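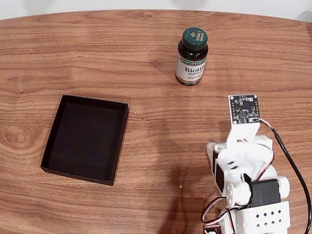
stilmont-tabletop: README and shopping notes

Last edited 24 April 2023

Hi! You've found the recordings from our little one-arm setup at Stilmont, plus everything I wish I'd had written down before I placed the first order. The data itself is simple: one arm, one table, small household items that go into a tray or come back out of it. Most of the mail I get is about what to buy, so the bulk of this file is about money and ordering. If you only want the file layout, skip to the end.

Who we are

I'm Nanami Katayama. I do the recording, the ordering and the complaining about shipping. Shota Kamata built the arm, wrote the logging code and signs off on purchases over 40 dollars. The two of us share one budget line, and it's small, so nearly every choice below was made with the price open in another tab.

What's in the data

Each episode is one attempt at one item. We keep the failed ones and mark them in the notes column (please use them, they're useful!). The items are ordinary drugstore and kitchen things. I bought them with grocery money and got paid back later, and I'd suggest giving objects their own line in your budget because they add up faster than you'd think. Bottles with a glossy finish are in there on purpose. They throw back every ceiling light, and if your camera is going to struggle with that you want to know before you buy a second one.

The arm

We went with the Karnell kit, unassembled. The assembled version costs a good deal more and saves maybe a weekend. If you've never put servos together, pay the extra. If you have someone like Shota, don't. Some things I'd put on the order right away:

Spare servos. Buy two with the kit. Ours were out of stock when we needed one and we lost most of November waiting.

Spare fingers. They wear at the tips, and a fresh pair is cheap next to an afternoon of dropped bottles.

Servo cables, in more than one length. The ones in the kit are fine until you add a wrist board, and then the loops at the joints get either too tight or too floppy. We paid 16 dollars for a mixed bag from Venkataraman and still haven't used it up.

A decent table clamp. The kit one is okay on a square edge. Our table has a curved edge and I ended up buying a different clamp with a wider jaw – 37 dollars, which hurt, but the arm has stayed put.

Cameras

All the views come from Berar modules. They aren't the best ones out there, and the color runs cool under our lights, but they're small and we could afford more than one. Budget for the cable as well as the camera! Our first quote left cables out completely and I had to go back and ask for more money, never a fun email to write. Get the thick shielded kind for anything that moves with the arm, and get it longer than you measured. I measured with the arm standing still. Don't do that.

Trays and other cheap stuff

The tray needs a low rim so the fingers can clear it, and a color that stands out from the table. We use black on a brown wooden table, and that has worked well for the views from above. Inside a close view it's harder, since a dark bottle in a dark tray is mostly shadow, and a bit of something white in there gives you more to look at.
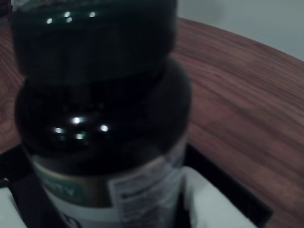 Dark bottle standing in the black tray, with white pieces beside it.

If I were buying trays again I'd order a pack of 20 of the same one and put most of them in a closet. We bought ours one at a time and the second batch had slightly taller walls. You would not believe how much trouble a slightly taller wall makes. All the reach heights had to be checked again, and I had to add a tray_version column that I really didn't want.

Lights: we spent nothing, we use what's in the ceiling. You'll see that in the data as little bright dots on anything shiny. A pair of soft lamps is next on my list and I'd move it up on yours.

How I'd plan the spending

My rule now is to split the money before opening a single shop page. Half for the arm and its spares, a quarter for cameras and cables, and the rest stays untouched until the first real week of recording. That last part feels silly while you're doing it. We spent ours too early on a nicer table mat that we no longer use, and then there was nothing left when the power supply started acting up.

Also write down your own time. Shota tracked his for the build and it came out well past what we'd put in the plan, mostly cable routing and one wrist bracket that he redid until he liked it. We don't get paid for those hours separately, but whoever approves your next request may want to see them.

Shipping and customs go on their own line too. I used to fold them into the item price and then I could never compare two sellers properly.

Files

episodes/ has one folder per attempt, with the camera views and the joint log.
objects.csv lists each item with its size and what I paid.
purchases.csv is our real order list, including the bad ideas. The ones I'd skip are marked "no".
notes.txt is mine, typed between takes, so expect typos.

Known gaps

Some early episodes have no tray_version. Camera views can drift a little against the joint log in long recordings – Shota has a fix half written. Prices in purchases.csv are what we paid at the time and I don't update them, so get your own quotes.

If you build something similar and find a cheaper clamp that fits a curved edge, please open an issue and send me the link.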